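The first boxes of bitter oranges reached Skorska last week, and the whole shop smells of them. It's a narrow place on the main street of Clistamen, with a kitchen at the back that is bigger than the part customers see, and for 23 years its owner has made marmalade there from the middle of January until the fruit is gone. She talked to me between batches on January 29, 2018, with a pan on the stove and one eye on it the entire time.

I asked whether she still likes the stuff. She laughed. "I had it on toast this morning! I have it every morning. In the summer I'll try a plum jam or something and by the third day I'm back."

Her recipe is short. She uses 950 grams of oranges, twice that weight in sugar, the juice of a lemon and a lot of water. The fruit goes in whole and simmers with the lid on until a spoon handle slides through the skin. Only then does she cut it up. "Raw peel is hard work and you get a sore wrist," she said. "Cooked peel is like cutting butter. You can make it as fine as you want, and you can talk to someone while you do it, which I like." The seeds and the soft middle go back into the pan in a cloth bag for ten minutes, and she squeezes the bag hard between two plates. That cloudy goo is where the set comes from, and she gets quite excited about it.
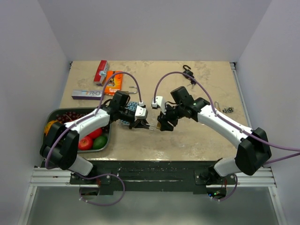
Marmalade gets on everything, and she has strong feelings about cleaning up after it. Syrup dries clear, so a spill can sit there for a day before somebody leans on it. She'd take a plain white counter over a patterned one any time. A mottled tan and light brown top, with that stone look, will hide an amber drip completely, and her advice to people who have one is to bend down and look along the front edge, where the light bounces back brightest. A sticky spot looks dull there. Hot water first, then soap, then hot water again.

The mistake she hears about most is boiling too long. People don't trust the set. They test it, it wrinkles a little on the cold plate, and they give it five more minutes to be safe. "And then you could sole a shoe with it," she said. "Turn the heat off while you test! The pan keeps cooking. If it wrinkles at all, stop. It'll be firmer in a week than it is tomorrow."

She's had her own disasters. Her third year in the shop she scorched a batch so big that it would have filled 109 jars, and she sold it anyway, labeled as dark, after tasting it with the staff of the Magalhães bakery next door. People came back asking for more. She has tried to burn it just that much ever since and has never quite managed it. The bakery still puts her marmalade in a sticky orange bun through the end of March, and I can report that it's wonderful.
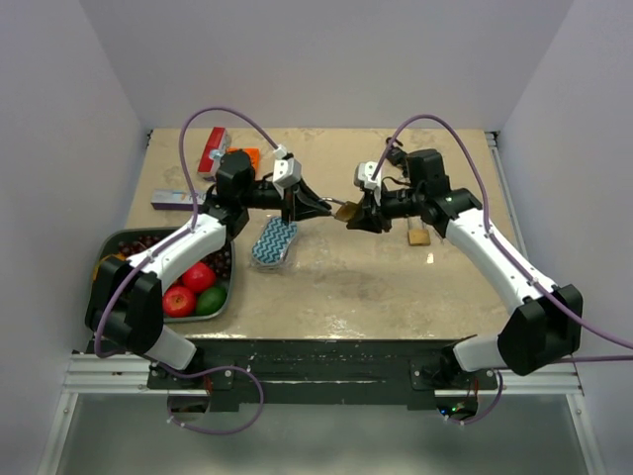 Freezing the oranges ruins the set, one customer wrote to her this winter, and a shop should not be telling people to do it. She half agrees. Frozen fruit does lose some of its pectin, so she adds an extra orange to the pan and leaves the sugar as it was. "But if your choice is frozen oranges in June or no marmalade in June, come on," she said. "Put them in the freezer!"

For jars she buys the squat ones from Skollico, mostly for the wide neck. She fills them hot, right to the top, after the pan has stood for a quarter of an hour so the peel doesn't all float up. Old jars are fine too, as long as the lids are new.

By then the pan behind her was climbing, and she got up to stir it. Her marmalade class still has 3 places left. Bring an apron and a jar with a good lid, and ask at the counter to sign up.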